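Writing Travel: Short Forms
Week 2 handout: The Day Trip
Tutor: Treasa Mac an tSaoi

Welcome back, everyone! Last week we looked at the big journeys, the ones with mountain passes and stolen luggage. This week is about my favourite kind of travel writing, the single day out. You leave after breakfast, you're home for tea, and somehow there are 1640 words in it. I set that number on purpose. It's long enough that you can't get by on the ferry and the fish and chips, and short enough that you'll have to leave out something you love.

What counts as a day trip

For our purposes, a day trip starts and finishes at the same bed. It doesn't have to be your own bed. If you're staying in a town for a fortnight and you catch a bus up the coast one morning, that counts, and so does a train to a suburb you've never got off at. I'd love to see more of those suburb pieces, by the way. Last year's best one was set almost entirely in a bakery and a tyre shop.

The reading

Please read Ghada Salameh's "A Return to Ferno" in the course reader before you start drafting. She takes the slow bus from Grarkow to the old port at Ferno, walks along the breakwater, eats lunch, misses the bus she wanted and catches the next one. That's the whole plot! And yet I've read it more times than I can count and I still get a little jolt when the bus comes over the last hill and the harbour is grey instead of blue.

Things to look for as you read:

Where does she put the timetable? Salameh gives us the departure time in the first paragraph and then doesn't mention a clock until after lunch. Notice what that does to the middle of the essay, how roomy it feels.

How much history is there? Ferno has a fort, a famous shipwreck and a saint, and she gives the lot of them four sentences. Underline those four. Then look at how much space goes to the woman across the aisle with the tray of tomato seedlings.

When does she say "I"? More often on the bus than on foot. I have a theory about this and I'd like to hear yours before I tell you mine.

Starting late

Most first drafts of a day trip begin with the alarm going off. Then there's the coffee, the search for the other sandal, the queue. You're welcome to write all of that, and I always do, but try chopping it off afterwards and see where the piece truly wakes up. Salameh starts with the bus already moving. In her notebook version (it's in the back of the reader, page 244) there are two full paragraphs about packing a bag, and they're perfectly good paragraphs, and she threw them out.

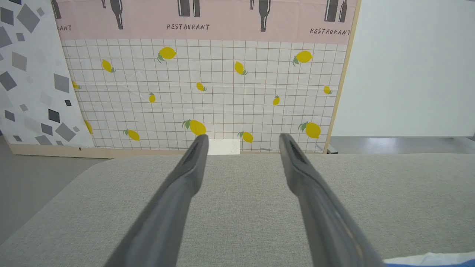

If you cut the opening and find that something important went with it, you can sneak it back in later. A wet sandal can turn up on the breakwater. A bad night's sleep can turn up as a yawn in the museum. Readers are quick, and they enjoy being trusted with a bit of catching up.

The middle of the day

Now for the part everyone dreads. Between the arrival and the trip home there's often a long flat stretch where you looked at things, had a sit down and looked at some more things. Don't panic, and please don't invent a pickpocket.

Try choosing one errand. It can be tiny. In the class exercise we'll use the passage from "Trelex in the Rain", where the narrator needs a stamp for a postcard and the post office has moved. She gets sent up the hill, then down again, then into a hardware shop, and by the time she has her stamp we know the whole village. She never once says the place was charming. Have a look through your own notes for the thing you were trying to get done, even if it was only finding a toilet or a hat.

A word on "charming" while I'm here, along with its neighbours "quaint", "bustling" and "hidden gem". I won't mark you down for them, but I will circle them in green and ask what you saw.

Other people

Talk to someone, or listen to someone. Hakim's, the lunch place in the Ferno essay, comes alive because Salameh records one argument about lemons and gets out of the way. Write down speech the same day if you can. By the next morning you'll have tidied it, and people sound so much better untidied.

If you're quoting a person who could be recognised, change the name or ask them. It's good manners, and the asking often gets you another story!

Going home

Endings on the bus are allowed. I know some of you have been told otherwise. The trouble only comes when the writer leans against the window and has a Realisation. Have a look at how Salameh does it: she notices the seedlings have gone, and that one has been left on the seat.

In class

Bring a ticket, receipt or map from any day out, however dull. We'll swap them around the table and write for ten minutes about somebody else's trip, then hand them back and hear how wrong we were. It's noisy and I look forward to it every March.

For next time

Draft of your day trip piece, 1640 words, double spaced, due Apr 6, 2025. Print 2 copies, one for me and one for your reading partner.

Read the Trelex passage again with a pencil and mark each place where the weather changes.

If you haven't got a day out to write about, take one! The number two tram to the end of the line will do nicely, and there's a good pie shop opposite the last stop.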